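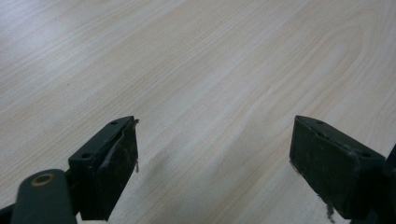
Müzeyyen Güler asked last month whether we still need people doing the task by hand at all, now the remote-control rig works, and whether the money wouldn't go further if we dropped one of the two. Short answer is keep both for now. Longer answer in section 2.

Satti project – progress report to Norex
Period: through end of September
Written by: Hammad Gondal, with numbers from Esi Abubakari

1. Where we are

Plan for this period was 2,000 usable demonstrations over three tasks: cup to tray, folding a dish towel, lid onto box. We have the full count for cup to tray and towel. Lid onto box is behind, see below. Overall I would call us a few weeks late on one task and on time for everything else.

Hand-held gripper demos: going well. Two people can be trained on it before lunch and recording the same afternoon.

Remote control demos: slower, as expected. Arm is the Skarton unit we budgeted for. It was down for part of the period (controller board, replaced under warranty, no cost to the grant).

2. By hand or by remote, the question from the review call

Comparison on cup to tray, same operators, same table, same cups. With the hand-held gripper an operator gets through 62 good demos in a session. With remote control it is 43 after a week of practice and a lot less before that. Operators get tired faster on remote too, mostly the wrist.

But the remote ones need no conversion. What the arm did is what the arm can do. With the hand-held, people reach in from angles the arm can't copy, or they move faster than it can follow, and those have to be filtered out afterwards. Esi's filter throws away more towel demos than we would like. She has a second version that slows down the fast ones and keeps them, not tested properly yet.

So: hand-held for volume, remote for the last part of each task where contact matters. Mixed training did better than either one alone on cup to tray. We have not run the same comparison on the towel and I don't want to promise it.

3. Hardware

Finger wear is now a line item, it was not in the original budget. We keep going with scuffed fingers as long as the grip surface is ok, but frayed bits along the edges get into the view and have to be trimmed. We don't know yet if the fraying affects training. Aniela thinks no. I would rather find out cheaply, so the plan is one short batch with new fingers and one with old, same operator.

Second set of fingers ordered from Nosico. Lead time longer then quoted. Until they come we rotate what we have.

Pivots and bushings – play checked at the start of each week, logged in the shared sheet. One linkage was swapped early in the period and calibration redone. Demos recorded between the last good check and the swap are flagged, not deleted.

Glare on the table. The finish reflects the ceiling lights and part of the wood goes nearly white. Kjell wants a matte mat over it. Against that: the tabletop at the test site is also shiny, and if we train only on matte we will probably pay for it later. Compromise is half and half from October. The mat itself costs next to nothing.

4. Lid onto box

This is the late one. Reasons in order of how much time they cost:

Instructions to operators were too loose. Some pressed the lid down with closed fingers, some held on to it the whole way. Both work for a person. The model learned something in between that did neither. We rewrote the instructions (grasp at the short side, lower, release, close, press) and restarted the count. That hurt but was right.

The gripper opening is narrow for this lid. Held the long way it does not fit at all. New operators keep trying it.

Start position. We had people begin wherever they liked. Now every demo begins with the fingers open over clear table, nothing between them, held still for a moment before the task starts. Makes trimming the recordings much easier and we have moved the other two tasks to the same rule.

Since the restart it has gone fine. If the pace holds we finish this task in November.

5. People

Aniela Malinowski has taken over operator training from Kjell Hovland, who is now full time on the arm. Four operators at the moment, two part time. We lost one to another job and have not replaced them. I would like to, see budget.

Training notes are now one page. The old version was nine and I doubt anyone got to the end of it.

6. Budget

On track apart from the fingers. We are asking to move some 40 hours from the software line to operator time. No change in the total. Esi is fine with this as long as the filter work stays funded through the winter. Revised table is in the attached sheet, second tab. Please ignore the first tab, it is the old one and I can't get it to delete.

7. Next period

Finish lid onto box.
Old vs new fingers, short batch.
Towel, hand-held only against mixed, if the arm stays up.
Half of all new recordings on the mat.
First visit to the test site with the Skarton arm, dates still open on their side.

Risks: arm downtime again, Nosico delivery, and losing another operator. The last one worries me most, it takes a couple of weeks before a new person's demos look like everyone elses.

8. Needed from Norex

A yes or no on the hours move before the end of October. Also a contact at the test site who can say what lighting they have in the evening, our last two emails went unanswered.

Recordings for this period are on the shared drive in the usual folder, flagged ones kept separate. Call me for access if the link has expired, mornings before 10 are best.

Hammad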